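Distetti grip-loss fault

The Distetti grip-loss fault was a recurring failure of a two-finger robot gripper used in dish-handling trials by the Canadian automation firm Florkonance. In the fault, the gripper controller went on reporting a closed grip after the holding force had fallen away, so that the arm carried out the rest of its program as if it still had a plate in hand. The name comes from the Distetti controller board on which the fault was first logged.

Background

Florkonance began work on plate loading in a test room leased from McIntyre, a kitchen fittings supplier. The arm was to pick up single plates from a table, turn them on edge and stand them in the slots of a rack. Software for the task was written under the project name Hellow. Tyson Perron led the programming and Stuart Kershaw looked after the mechanical side.

The fault

The gripper judged whether it was holding something by the gap between its fingers. If the fingers stopped before reaching the fully closed position, the controller set a flag reading "held" and did not check again until the release command. Motor current was measured but was used only to protect the motor from overheating.

When the motor warmed up, the protection routine cut the current. Friction in the drive usually kept the fingers where they were, and the flag stayed set. A plate held this way could slide or rotate under its own weight during the turn. In a run of 1,000 cycles carried out in August, the flag was wrong 3 times. Two plates were dropped on the table and one was pushed against a divider, bending it. No one was hurt, although a chip of glazed stoneware was later found on the floor outside the marked work area.

Investigation

Kershaw first blamed worn finger pads, and these were replaced without effect. Keegan Doucette then compared the current log with the position log and found that each loss of grip followed a thermal cutback. The position trace on its own looked normal in all of the failed cycles. His report, dated 5 October 2021, recommended that no position reading be accepted as proof of a grip.

Changes

The flag is now cleared as soon as motor current drops below the holding level, and the arm stops where it is. A short lift test was added before the plate is turned through 90 degrees. Staff must stay behind the floor line until the stop light is steady – a flashing light means the arm may still move.

A second run of 1,000 cycles was completed on the revised controller with no false flags. The arm stopped more often than before, and the loading rate fell. Later trials used coloured plates and a black plastic rack with upright dividers, set out on a grey fabric-covered table.
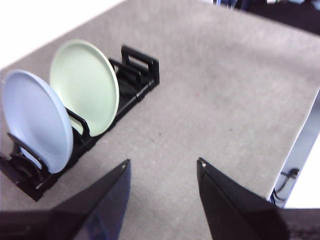
Jade McIntyre has disputed the account of the repair, arguing that the lift test did most of the work and that the new flag logic was never tried by itself. She also wrote that stopping in mid-air leaves a plate hanging from a weakening grip, and that the arm should lower it to the table first. Florkonance accepted the second point in part. The arm now lowers the plate before stopping if it is directly over the table, but over the rack it still halts in place.

See also: End effector; Protective stop; Thermal cutback

Contact the editors | Text may be reused with credit | Back to top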